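Womonier door set: simulated double door runs, with the bad ones left in

README, please read before you train on any of it

Hi! I put this set together over a long February while I was supposed to be tidying up our simulation scenes at Drutport. It has 138 teleoperated runs of a two-armed robot working at double doors in rendered houses. I drove most of them myself and Nele Heitmann drove the rest, so if the style changes halfway through a folder, that's the two of us swapping seats.

I'm putting the fault right up front. A batch of these runs has a contact problem at the door handle, and I'm releasing them anyway with a flag on them. Jörg Wegener wanted them deleted. I talked him out of it, mainly since I would have loved a pile of labeled failures back when I was chasing this thing for weeks!

What you get in each run folder: the head view as video, joint positions and gripper commands for both arms, the door hinge angle, the handle angle, and a short text note from whoever was driving. Times are in seconds from the start of the run. Runs stop at 3,000 steps whether the driver is done or not.
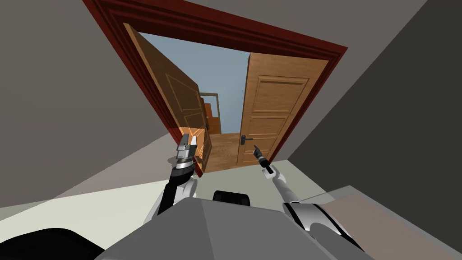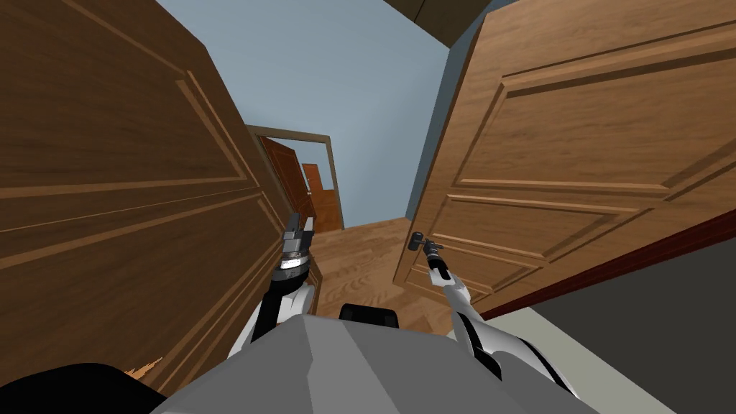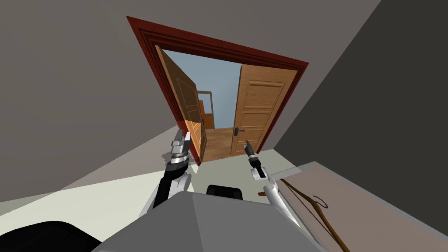 The fault we ended up calling "sticky handle" (Ilse Lindemann's name for it, and it's the one in the flag column). The collision shape for the lever was left over from an older door model, so it was a bit fatter than the lever you see rendered. When the fingers closed on it they could end up inside the shape, the solver would shove back hard, and then either the grip popped off or the door kept moving after the driver had let go. It's sneaky, because the video looks fine. Take the second picture, with the right gripper closed around the lever: you can't tell from a view like that whether the contact is clean, and I spent a whole afternoon believing my eyes before I thought to plot the forces. In the other two the right gripper is just short of the handle, and that stretch of a run is safe to use in any case. The trouble only starts at contact.

How to spot it in the data: look at contact_force_right. In a clean grasp it climbs and settles. In a sticky one it spikes past 200 N within 3 steps of the fingers closing, and after that you get a buzz that goes on until release. If handle_angle changes while the gripper command says open, that's it too. Roswitha Schmieder wrote check_handle.py, which does both tests and prints the step where things went bad. She tuned it on right-hand grasps only, so please don't trust it for the left arm yet.

Flags you'll find in runs.csv:

ok: nothing known to be wrong
sticky: handle fault confirmed by the script and by one of us looking at the plot
maybe: the script complained and we couldn't agree
abort: driver gave up (the note usually says why, sometimes rudely, sorry)

The lever shape is fixed in the current scene files. I did not re-record the old runs with it, and replaying old commands in the new scene won't give you the same motion, so don't mix the two without keeping track of scene_version.

A word on safety. Please don't play sticky runs back on real hardware. The recorded arm targets include the driver fighting the door, with sudden hard pulls, and a real lever won't let go the way the simulated one did. Arne Sperling has added a force limit to our own playback tool, but it isn't in this release and you shouldn't assume yours has one.

Known leftovers: the left gripper's force channel is all zeros in the earliest runs (my fault, wrong sensor name), and a few of Nele's notes are in German.

If you find a run marked ok that isn't, open an issue with the run number and the step, and I'll change the flag.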